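Writing About Family, Unit 4: Letting an older relative talk

I used to tell people to bring a list of 20 questions to a first interview. I don't anymore. My own list lasted as long as it took my great-aunt in Indholm to put the kettle on, and then she was off on the story of her brother's bicycle and I was flipping pages trying to find my place.

So for this unit, bring one question. Make it small. "What did the kitchen smell like in the morning?" gets you a lot further than "What was your childhood like?" – and if they wander off to something else, go with them! You can always come back.
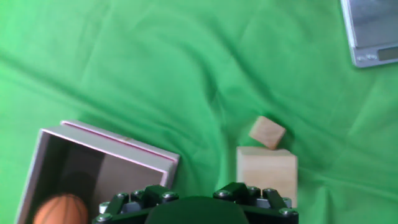 Silence is the other thing. Most of us jump in far too fast (I'm terrible at this, my old recordings are full of me saying "right, right, yes"). Count to five in your head before you speak. It feels rude and it really isn't.

Read the Riku Sakai piece in your packet before we meet. He's writing about leaving home at 16, but look at how much of it is his grandfather's voice, and how little he tidies it up. Mark any sentence you think he copied down word for word. I have my own guesses and I'd love to argue about them.

For next time:

Record one conversation, any length. A phone is fine.

Type up the part you liked best, with the repeats and half-sentences left in.

Turn that into a draft of 1000 words or less. Keep at least two lines exactly as they were said.

Drafts go in the tray outside room 131 by noon. If your relative would like their name changed, change it before you hand it in, please, and tell me which name is the new one.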